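Elektronikteile sortieren: Schale in der Mitte oder gleich in die Kästen?
Forum > Werkstatt und Ordnung > Kleinteile

restekiste
Beiträge: 957
24. Dezember 2020

Ich räume gerade die Elektronikreste auf und bin bei der Frage hängen geblieben, wie man das am besten auf dem Tisch anordnet. Es geht um kleine Motoren mit angelöteten Litzen, Platinen, Stecker mit verdrillten Kabeln und allerlei Gehäuse, bei denen man erst nachsehen muss, was drin ist. Vorher lag alles in einem Karton von Zesen, und jedes Mal, wenn ich einen Motor gesucht habe, hing die Hälfte vom Rest daran.

Jetzt habe ich einen weißen Tisch aus zwei Platten, links und rechts je zwei gelbe Kunststoffkästen und in der Mitte eine Edelstahlschale mit einem weißen Blatt Papier darin. In die Schale kommt, was ich mir ansehen will, danach geht es in einen der Kästen. Auf dem Papier sehe ich auch dünne Drähte gut, auf dem blanken Blech hatte ich nur Spiegelungen vom Deckenlicht.

Offen ist für mich noch:

1. Motoren mit Litzen einzeln verpacken oder lose nebeneinander in den Kasten?
2. Beschriftung direkt auf den Rand oder auf ein Etikett?
3. Bleibt die Schale, oder ist das ein Arbeitsschritt zu viel?

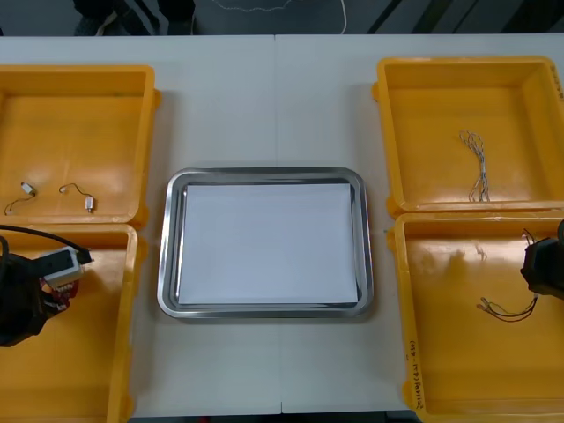
Die beiden Motoren liegen im Kasten links oben.

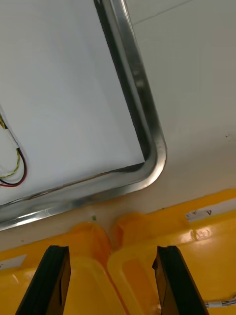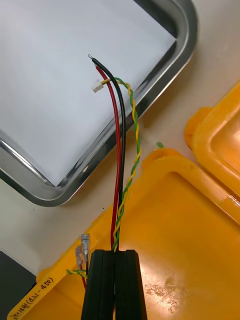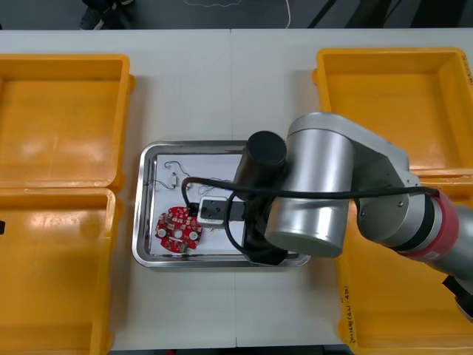 drahtverhau
Beiträge: 251

Eine Schale aus Metall würde ich für Platinen nie nehmen, auch mit Papier nicht. Das Blatt verrutscht, irgendwo ist noch ein Akku oder ein geladener Elko dran, und dann liegt das blanke Ende auf dem Rand. Nimm ein Kunststofftablett oder eine Silikonmatte. Zum Sortieren von Schrauben ist Edelstahl prima, da hätte ich nichts dagegen.

Zu 1: einzeln. Litzen zweimal um die Finger wickeln, Klebeband drum, fertig. Lose nebeneinander geht, solange es wenige sind.

nordlager
Beiträge: 31

Das mit dem Kurzschluss halte ich für übertrieben. Es geht ums Sortieren, da steht nichts unter Spannung. Akkus und alles mit Akku kommen sowieso vorher raus und getrennt gelagert, Pole abgeklebt. Wenn man das macht, ist die Schale in Ordnung. Sie hat einen hohen Rand, es rollt nichts weg, und man kann sie auswischen.

Was mich mehr stören würde, sind die gelben Kästen. Gelb auf Gelb sieht man schlecht, gerade bei grün-gelben Kabeln. Wir haben graue von Kauppinen, da fällt alles auf.

restekiste

Zu den Akkus: die habe ich schon herausgenommen, die liegen in einer eigenen Dose im Flur. Elkos hatte ich nicht auf dem Schirm, das schaue ich mir noch an.

Die Farbe der Kästen ist mir egal, die waren da. Es sind dieselben, in denen früher die Dübel waren, deshalb auch die Kratzer.

drahtverhau

„Kommen vorher raus“ sagt sich leicht. Bei verschlossenen Gehäusen weiß man es oft erst, wenn man sie aufgemacht hat. Ich hatte im Juni ein altes Ladeteil auf dem Tisch, das war seit Monaten nicht am Netz und hat trotzdem noch gefunkt. Auf einem Blech möchte ich das nicht haben.

nordlager

Dann ist aber auch nicht das Blech das Problem. So ein Teil macht man nicht beim Sortieren auf. Das kommt ungeöffnet in einen Kasten „Prüfen“ und fertig.

pfennigschraube
Beiträge: 7

Zur Beschriftung: bitte nicht mit Filzstift direkt auf den Kunststoff. Auf glattem Material reibt sich das mit der Zeit ab, oder es geht gar nicht mehr weg, je nach Stift. Ich nehme helles Gewebeband und schreibe darauf. Wenn sich der Inhalt ändert, ziehe ich es ab.

Und keine Nummern. Ich hatte ein System mit Kürzeln und dazu eine Liste. Die Liste war nach dem Umzug weg, und ich durfte jeden Kasten einzeln aufmachen. Seitdem steht „Motoren klein“ drauf.

nordlager

Nummern sind gut, wenn man die Liste pflegt. Bei mir sind es 31 Kästen, da passt „Stecker 2-polig mit Litze rot/schwarz, Rest vom Modellbau“ auf kein Etikett. Ich führe das in einer Tabelle und drucke sie zweimal im Jahr aus.

pfennigschraube

Bei 31 Kästen sehe ich das ein. Bei vier nicht.

restekiste

Bei vier Kästen schreibe ich Wörter drauf, das leuchtet mir ein. Bisher dachte ich an: Motoren, Platinen, Kabel und Stecker, Prüfen. Die Gehäuse kämen dann zu „Prüfen“, bis ich dazu komme.

Kabel, an denen noch ein Stecker sitzt, würde ich nicht mehr abschneiden. Die kurzen roten und schwarzen Enden ohne Stecker kann man wohl wegwerfen?

drahtverhau

Unter Fingerlänge werfe ich weg, das heißt in den Kupferschrott. Alles andere behalte ich. Verdrillte Paare bleiben verdrillt, die gehen so am wenigsten ineinander. Wichtig ist bei Litze, dass die blanken Enden verzinnt oder abgeschnitten sind, die feinen Drähtchen piksen sich sonst überall rein und brechen ab.

Für Motoren gibt es von Sasumach Einsätze mit Fächern. Ob die in deine Kästen passen, weiß ich nicht, also vorher messen. Ich habe mir die Stege aus Pappe geschnitten.

lampenfassung

Ich lese nur mit, aber zum Papier in der Schale: nimm ein mattes, und schneide es etwas größer als den Boden. Bei mir ist das Blatt immer an den Ecken hochgekommen, bis ich die Ecken rund geschnitten habe. Doppelseitiges Klebeband in der Mitte hält es auch. Vorteil gegenüber der Matte ist, dass man draufschreiben kann, zum Beispiel den Wert, den man gerade gemessen hat.

drahtverhau

Das Schreiben auf dem Papier ist ein Argument. Ich bleibe bei der Matte, aber gut.

restekiste

Runde Ecken probiere ich. Die Schale bleibt erst einmal stehen, für Platinen hole ich mir das Kunststofftablett aus der Küche dazu. Kennt jemand das Gewebeband von Prurnex? Das hätte ich noch in Weiß da, weiß aber nicht, ob es auf Kunststoff hält.

pfennigschraube

Hält, wenn du vorher entfettest. Auf der gebogenen Kante löst es sich eher, also lieber auf die gerade Vorderseite kleben.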